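Why do stuffed toys get dusty?

I love a bed with a pile of plush toys on it, but have you ever given one a good whack in the sunshine? Poof! Dust is made of tiny bits of skin, thread and dirt that float through the air, and fuzzy fabric is great at catching them (all those little fibers work like hooks).

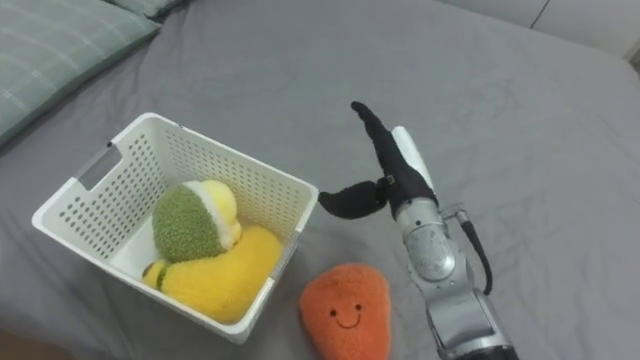
So every October I have a big toy roundup. I put mine in a basket with holes in the sides, which lets air move through, and carry them off to be cleaned. Check the label first! Some toys can go in the washing machine and some only want a damp cloth. Ask a grown-up if the label has those funny little symbols on it. Then let your toys dry all the way, even the stuffing, before you snuggle them again.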